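2020-01-01

Marbling notebook, bench by the sink

New year, new size! The carrageenan I blended last night has settled beautifully, no foam to speak of, and when I drag a stylus through it the line stays where I put it and doesn't spring back. Tried a drop of the black first. It opened out to the width of my palm and stopped. Very happy.
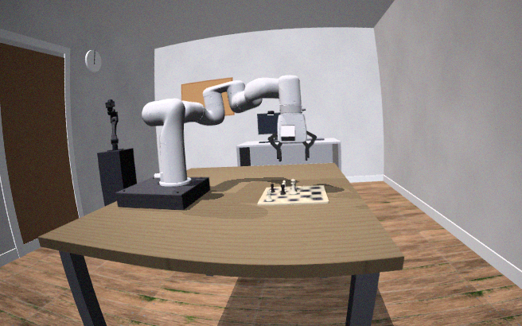
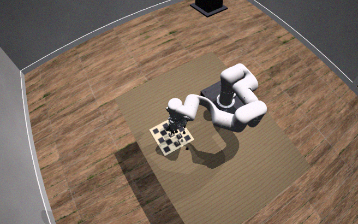
Paper today is the Starkmont text weight, alumed both sides, pressed under boards while still damp. Sheet 1 had pale freckles all over the left half, which I'm blaming on my sponge (old, shedding). Switched to the wide hake brush and the freckles went away from sheet 2 on. Note to whoever does the aluming next: pencil an X on the treated side even if you're sure you'll remember. I was sure.

Colors, in the order they went down: black, Relby indigo, ochre, then white with ox gall. The indigo is gorgeous but greedy. With 2 drops of gall it shoved everything else to the edges of the tray, and with none it sank, so I thinned it with water and added a single drop, and that was the one. The ochre sits in thin veins between the blues and looks like river mud from an airplane. I could do this all day.

Patterns: stone, gel-git, nonpareil. My nonpareil comb wandered toward the end of the tray again. I think the pins at one end are a hair long, because they scrape the bottom if I lean at all. Tariq Lodhi has a jig for setting pins and I'm going to beg for an hour on it before we start the April endpapers.

Best sheet of the session is number 11, a tight stone with a bit of white in it, laid down corner first with no bubbles. Rinsed it gently under the tap and the color held. It's on the line now. Sheets 9 and 10 both have a hesitation line where I stopped lowering to move my thumb. Must stop moving my thumb.

Room was cold when I started, so I let the size and the paints sit side by side for a while before the first throw. Worth doing every time, the colors spread much more evenly than they did last session.

Still to do: skim and cover the tray, wash the rakes, cut 5 offcuts for the burnishing test with the Siddiqui wax. Order more alum.

Comments (3)

gallnut: That corner-first lay is so satisfying when it works. Do you skim between every sheet or only when it gets dirty?

Tariq Lodhi: Come and use the jig whenever you like. Bring the comb AND the tray, the bottom might not be flat.

papermoth: More about the ochre please!! Mine always goes grainy.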